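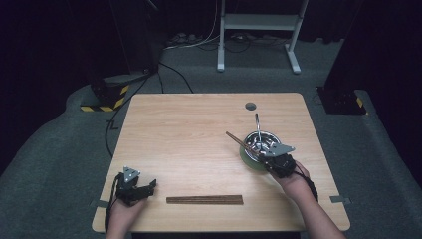
Chopsticks and a steel bowl with its spoon.

Search this site... Go
Home Essays Prints Contact
5 min read

Put the price on the wall

I walked out of a gallery last June without buying a print I really wanted, and I'm still a little mad about it. It was a small etching of a canal lock, lovely thing, very black blacks, and there was no price anywhere. No label, no list on the desk, just a number in pencil that matched nothing I could find. I looked at it for a long time (long enough that my feet hurt) and then I went and got a coffee.

Yes, I could have asked. I know! I've been buying prints for years and I still hate asking. You say "how much is the lock?" and the person at the desk looks at your shoes, or you think they do, and then you get a number and have to make a face that says it's a perfectly ordinary number to you. My friend Siu-fong Tsai loves this part. She'd haggle over a parking ticket. But most people I know would sooner go home.

Later I found the same etching on the website of Makowska, a little dealer I'd never used before. It was $600, framed, price right there next to the picture. I bought it that night in my slippers.

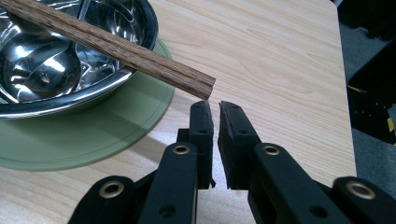

The bowl again, on a green mat.

Dealers have their reasons, and I've heard most of them from Cleiton Brito, who sold prints at Prulloren for ages before he moved to Drararbridge. He says a price on the wall is the first thing people read and then they stop looking at the art. He says a question starts a conversation, and conversations sell pictures. He also says, after a glass of wine, that it's handy to be able to think about the number while the customer is crossing the room. Well, quite.

I do get the first one. I've caught myself liking a drawing more after seeing it cost a lot, and that's embarrassing. But I do the same thing with cheese, and I wouldn't want the supermarket to make me ask.

And the conversation thing works great for people who already feel at home in there. Everybody else takes one lap around the room and leaves, and the dealer never learns what they would have spent.
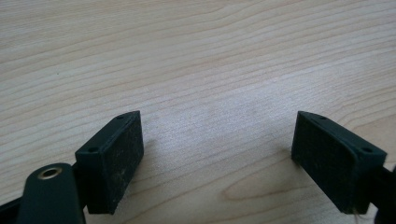
What I'd like to see

A sheet of paper. Really, I'd settle for that! Title, artist, size of the edition, price, with or without the frame. Leave it by the door where I can pick it up without catching anyone's eye. If something is number 257 in a big edition, say so, and I'll decide if I care.

Cusau does it this way, and I've spent far more there than I planned to. I go in for a look, I see something small that I can afford, and I carry it home on the bus with my arms around it.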